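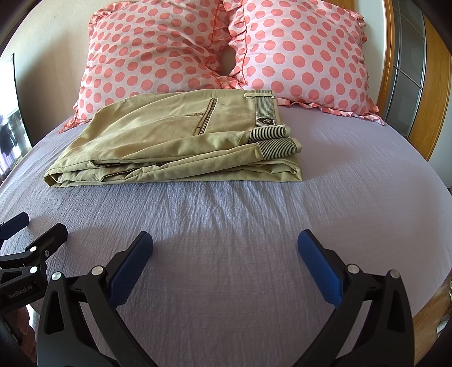 드디어 9월이다! 아침에 창문을 여는데 공기가 어제하고 완전히 달라서 잠옷 바람으로 한참 서 있었다. 오늘은 퇴근하고 바로 뜨개 모임에 가는 날이라 하루 종일 마음이 들떠 있었는데, 가방에 든 실타래 생각만 하느라 점심을 뭘 먹었는지도 기억이 안 난다. 배색은 어젯밤에 정했다. 연분홍 바탕에 산호색 큰 동그라미. 침대 위 물방울무늬 베개를 보다가 그대로 가져온 색이다. 바탕이 연하니까 동그라미가 커도 시끄럽지 않고, 연보랏빛 도는 회색 시트 옆에 있으니 더 예뻐 보여서 목둘레 단은 그 회색으로 할까 생각 중이다. 베개 옆선처럼 산호색을 한 줄 넣는 것도 좋겠다.

2026년 9월 1일 화요일

모임은 정말 좋았다. 소르카 헤가티(Sorcha Hegarty) 선생님이 오늘부터 요크 스웨터를 위에서 아래로 뜨는 법을 가르쳐 주신다. 첫 코를 123코로 잡으라고 하셔서 다들 웅성웅성했다. 왜 하필 홀수냐고 누가 물었더니 마지막 한 코는 원형으로 이을 때 첫 코랑 겹쳐서 없앤다고 하셨다. 이렇게 하면 이음매에 계단이 안 생긴다! 나는 여태 그 계단을 꼬리실로 당겨서 대충 숨겨 왔는데, 이 간단한 걸 왜 몰랐을까. 집에 와서 다시 해 봤는데 정말 매끈하다. 손가락으로 몇 번이나 쓸어 봤다.

실은 Brerkow 양모로 샀다. 500그램이면 내 치수는 넉넉하다고 한다. 처음에는 Riltero의 면 혼방을 살까 했는데(그게 세탁은 편하다) 배색에는 역시 털이 살짝 일어나는 실이 좋다고 해서 마음을 바꿨다. 만져 보면 약간 까슬하고 양 냄새가 희미하게 난다. 나는 이 냄새가 너무 좋다. 옆자리 분은 싫다고 코를 찡그리셨지만.

동그라미 도안은 모눈종이에 직접 그렸다. 처음엔 동그라미 하나를 가로 열 코, 세로 열 단으로 그렸더니 떠 놓은 게 납작한 호떡이 됐다. 코가 정사각형이 아니라서 그렇다고, 세로 단수를 늘려야 한다고 선생님이 짚어 주셨다. 그래서 다시 그렸고, 시험 삼아 40단을 떠 봤더니 이번에는 제법 동글동글하다! 뒷면에 걸쳐지는 실이 길어지는 데는 중간에 한 번씩 감아 줘야 하는데, 그걸 같은 자리에서 계속 감으면 앞으로 비친다고 한다. 한 칸씩 비껴서 감을 것. 잊어버릴 게 뻔하니 여기 적어 둔다.

바늘은 6밀리로 시작했다가 너무 성글어서 한 치수 내렸다. 배색 부분은 내가 손이 빡빡해지니까 그때만 다시 올리기로 했다. 이건 지난 1월에 모자 뜰 때 배운 교훈이다. 그 모자는 무늬 있는 데만 쏙 조여들어서 아무도 머리에 못 넣었다. 지금은 화분에 씌워 놨다. 화분한테는 잘 맞는다.

쉬는 시간에는 선생님이 Ó Gríofa라는 공방에서 뜬 오래된 스웨터를 보여 주셨다. 팔꿈치를 세 번이나 고쳐 뜬 옷인데 기운 자리마다 실 색이 조금씩 달랐다. 그게 얼마나 멋있던지! 뒤집어 보니 안쪽도 겉만큼 정갈해서 다들 돌려 가며 한참을 들여다봤다. 나도 내 스웨터를 그렇게 오래 입고 싶다. 그러려면 남는 실을 꼭 챙겨 둬야지. 라벨도 버리지 말고.

집에 오는 버스에서도 꺼내서 두 단을 더 떴다. 한 정거장 지나쳐서 걸어왔는데 밤바람이 시원해서 오히려 좋았다. 지금은 손가락 끝이 얼얼하다. 목둘레를 회색으로 할지는 내일 밝을 때 실을 대 보고 정하자. 전등 밑에서는 산호색이 자꾸 주황으로 보인다. 다음 모임까지 숙제는 요크 첫 무늬 한 줄인데, 이 속도면 두 줄도 뜨겠다. 한 단만 더 뜨고 자야지.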